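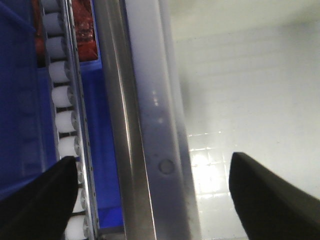

A deep blue plastic bin, at left.

Irkthorpe cookery school opens bookings for winter citrus course

January 19, 2019
By Tülin Dursun

The Irkthorpe School of Cookery has opened bookings for its winter course in citrus preserving, which will be taught this year in the newly refitted Eren kitchen on the ground floor of the main building. The course covers marmalade, salted lemons, candied peel and fruit curds. It is intended for home cooks who have some experience of making jam, although beginners may apply.

There are 30 places available. Those who joined the waiting list in November will be offered a place first, and the remainder will be allotted in the order in which forms are received. Applicants are asked to state any food allergies on the form and to say whether they will need a seat at the workbench.

Lorraine Tawhiri, the school's head of courses, said that interest in preserving had grown steadily and that the previous arrangement, under which marmalade was taught as a single evening class, no longer met demand.

"People were going home with one jar and a great many questions," she said. "A good set takes practice, and so does cutting peel evenly. We wanted to give students the time to make a batch, see where it had gone wrong and make it again."

The Seville orange has a short season and the timetable has been arranged around it. Marmalade will be taught in the opening sessions, while the fruit is at its best, and the later sessions will turn to lemons and grapefruit. Students will be shown how to judge fruit by its weight and by the feel of the skin, and how to freeze whole Seville oranges for use later in the year. Frozen fruit loses a little of its pectin, and the tutors will explain how to adjust a recipe to allow for this.

Fruit and jars will be supplied by Torneo, the wholesale grocer, under an agreement reached with the school before Christmas. The agreement covers untreated fruit only. Waxed lemons and oranges are suitable for juice, but the wax is difficult to remove completely and can leave a dull film on candied peel and on the surface of a curd.

The school has also taken delivery of 96 preserving jars with clip lids, which will be used for the salted lemons. Each student will fill jars in class and take them home, where the lemons should be kept in a cool, dark cupboard for at least a month before they are opened. The jar should be turned every few days so that the salt and juice reach all of the fruit. Once opened, it should be kept in the refrigerator and the lemons covered with their own liquid.

A revised set of recipe sheets has been prepared for the course. Among the changes is a reduction in the sugar used for the lemon curd, which former students had found too sweet. The fine-cut marmalade has also been altered: the peel is now cooked on its own until it can be crushed between finger and thumb, and no sugar is added before that point. Peel that goes into the sugar while still firm will stay firm, however long the pan is left to boil.

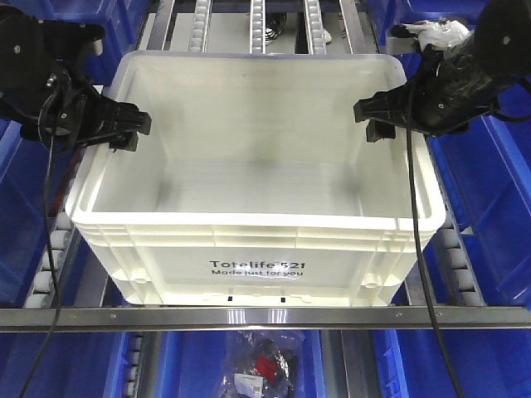
Candied peel recipe released

The school has released one of the new recipe sheets ahead of the course. It is for candied orange or lemon peel and can be made at home with ordinary equipment.

Take the peel of four large unwaxed oranges, or six lemons, and cut it into strips as wide as a pencil. Leave the white pith in place. Cover the strips with cold water, bring to the boil, simmer for five minutes and drain. Do this twice more with fresh water each time.

Put 600 grams of granulated sugar into a wide pan with the same weight of water. Warm gently until the sugar has dissolved, then add the drained peel. Simmer over a low heat until the strips look clear and the syrup has thickened. Do not stir once the syrup is simmering, as this can cause the sugar to form crystals. The pan may be tilted from time to time to move the peel about.

Take the pan off the heat and leave the peel in the syrup for 30 minutes. Lift the strips out with a fork and lay them on a wire rack, with a sheet of baking paper underneath to catch the drips. They should be left to dry overnight in a warm room. Roll them in caster sugar the following day and store them in an airtight tin. The leftover syrup can be strained into a clean bottle and used to sweeten cold drinks or to brush over a sponge cake.

Evening talk and tasting

The course will close with an evening talk in the Elon Room on the use of citrus in savoury cooking. It will be followed by a tasting, to which each student may bring one guest. Dishes will include roast chicken with salted lemon, a fennel and orange salad, and a plain rice pudding served with marmalade made during the course.

Ms Tawhiri said that the talk had been added at the request of last year's class. "Many of our students had a cupboard full of preserves and were not sure what to do with them beyond toast," she said.

Application forms are available from the school office and should be returned there in person or by post. Aprons and cloths will be provided. Students should bring a small sharp knife that they are used to handling, and should wear closed shoes in the kitchen at all times. Long hair must be tied back.

Fees are payable when a place is confirmed. A student who is unable to attend may pass the place to another person, provided that the office is told before the first session.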